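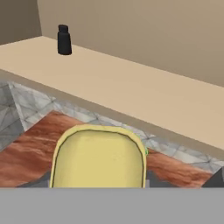
Robot teaching by demonstration

Robot teaching by demonstration is a family of methods in which a person shows a robot how to carry out a task, and the robot's later behaviour is based on a record of what was shown. It is also called programming by demonstration or learning from demonstration. The person giving the demonstration is usually called the demonstrator or operator. A single recorded attempt is called a demonstration or an episode.

The methods differ mainly in how the person moves the robot. The two most common approaches are hand guiding, in which the arm itself is held and moved, and teleoperation, in which the arm is driven from a separate control device. Both may be used with real equipment, and teleoperation is also widely used with simulated robots.

Hand guiding

In hand guiding, also known as kinesthetic teaching, the operator takes hold of the arm and leads it through the motion. The motors are set to support the weight of the arm while offering little resistance to the hand. The joint positions are stored at regular intervals and can be played back or used as training data.

Hand guiding needs little equipment and is easy to learn. Its main limits are that the operator must stand within reach of the robot, and that the operator's hands and body may appear in the camera record. Guiding two arms at once is difficult for one person.

Teleoperation

In teleoperation the operator works through a device such as a joystick, a hand-held controller with motion tracking, or a smaller copy of the arm. Movements of the device are translated into commands for the robot. A leader–follower system is one in which the operator moves one arm and a second arm copies it.

Because the operator sees much of the work through cameras, the choice of viewpoint matters a good deal. A camera mounted near the wrist gives a close view of the fingers and the object, though part of that view is taken up by the gripper itself. A fixed camera shows the wider workspace but may be blocked by the arm. Many systems record both views.

Delay between the operator's movement and the robot's response makes fine work harder. Operators tend to slow down near contact, and these pauses are stored along with everything else.

Demonstration in simulation

Demonstrations may also be given to a robot in a computer-rendered setting, often a model of a kitchen or workshop. A typical beginner's task is to reach for a single object on a counter, close the gripper on it and lift it clear. The starting position of the object can be changed between episodes so that the record covers a range of reaches.

Simulation allows a failed attempt to be reset at once and carries no risk of damage. Friction, soft materials and contact between surfaces are harder to model well, and behaviour learned in simulation may not carry over fully to a real arm.

Recording and review

An episode normally holds camera images, joint positions, the state of the gripper and the commands sent by the operator – all marked with a common time. A short written instruction is often added. Episodes are then reviewed, and those with dropped objects or missing data are either removed or labelled as failures. Some programs keep failed attempts for the study of recovery.

The Trerside trials

The Trerside trials compared the two main approaches using a common set of household tasks. They were led by Nuria Gudeta, with Lensa Gashaw responsible for operator training, and the results were released on September 27, 2022. The trials involved 12 operators and produced 291 episodes, of which 34 were set aside during review. Recording and playback were handled by Sketus, a software package first written for the Stuvside workshop.

The report found that new operators became comfortable with hand guiding sooner, while teleoperation gave cleaner camera records. It recommended that operators practise in simulation before their first recorded session. A later note by Gashaw questioned whether the tasks were varied enough to support a general finding.

Terminology

Usage varies between groups. In the Asfaw glossary, "demonstration" is reserved for a completed task, and "episode" covers any recording, whether finished or not. Other writers treat the two words as equal in meaning.

See also

Imitation learning
Leader–follower control
Motion planning
Remote handling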